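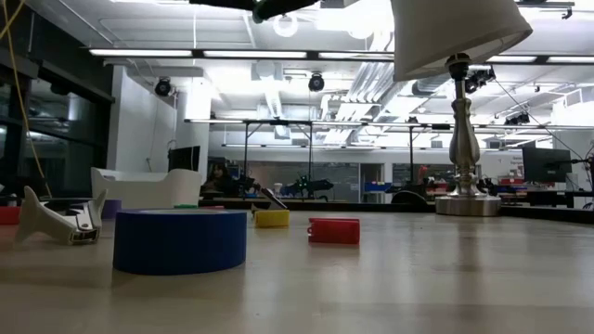 By Hường Ung and Kylie Ellery
Project supervisor: Murali Namboodiri
Submitted Sat 19 January

Short Fiction in Two Languages: Report on the Promley Reader

1. Background

The Promley Reader is a printed collection of short stories written by students who grew up speaking a language other than English at home. Each story is printed twice, first in the language the writer chose and then in English. We took it on as our project for the year after the previous editors graduated and left a folder of style notes and one unfinished layout file.

Our task was to produce the second issue. We also wanted to find out whether writers made different changes to a story when they translated it themselves than when another student translated it for them. The second part is the one this report is mostly concerned with.

2. How the stories were chosen

The call for stories went out in May through the language departments and the writing center. We asked for complete stories with a limit of 1448 words in the English version. The odd number comes from the layout. It is what fits on four pages of the Reader at the type size we inherited, and we kept it so that the two issues would match.

We received 158 stories. Every story was read by two people, and where the readers disagreed Ewan Ruawai read it as well. We did not have readers for every language that was sent in, so some pieces were judged on the English draft alone. This was unfair to writers whose English draft was rough, and we say more about it in section 5.

Twelve stories were accepted. Six were translated by their own authors and six by another student.

3. Working on the translations

Each translator kept a change log. We asked them to write down any place where the English said something the original did not, or left something out. A few logs were very full. One was a single line.

The self-translators changed more. They cut sentences, moved paragraphs and in two cases wrote a new ending. Xuelian Qian's story "Cartwright Street" is the clearest case. In the Chinese version the grandmother never learns why the shop has closed. In the English version she is told on the second page, and the rest of the story is about what she does with the news. When we asked about this she said that she had been unhappy with the first version for months and that translating it gave her an excuse to fix it.

Students translating someone else's work stayed much closer to the text. Their logs were mainly about single words - names for relatives, food, forms of address. Most of them left family terms in the original language and let the sentence around the word explain it. We had a long argument about whether to add footnotes and decided against them. One writer asked for a glossary and we said no to that too, which we would probably reconsider.

Dialogue caused the most trouble for both groups. In Hường's own story two sisters change how they address each other after a quarrel, and Vietnamese shows this with one pronoun. Three drafts tried to do the same thing in English with nicknames. The printed version has the older sister stop using the younger one's name.

4. Editing and printing

Kylie did the copyediting for the English pages. The other pages were proofread by faculty or graduate students who knew the language. The proofs came back late for two stories and the accents in one of them had been lost when the file was converted, so that story was typed in again by hand.

The finished issue was printed by Mastent. We ordered 277 copies, the most our budget allowed. Contributors got two each and the remainder went to the library, the writing center and the launch reading.

5. Problems and what we would change

The reading stage needs more languages. We suggest that the next editors find their readers before the call goes out and list those languages in it.

The comparison between the two groups is weaker than we hoped. The writers chose for themselves whether to translate their own work, and the ones who did were mostly the more experienced writers. They may simply revise more. A better test would have the same story translated both ways, and we have asked two contributors if they would be willing to try it.

The change logs should have had a fixed form. We gave five lines of instructions and everyone understood them differently.

6. Files

The layout file, the style notes and the change logs (with the writers' permission) are in the project folder. The rejected stories have been deleted, as we promised in the call.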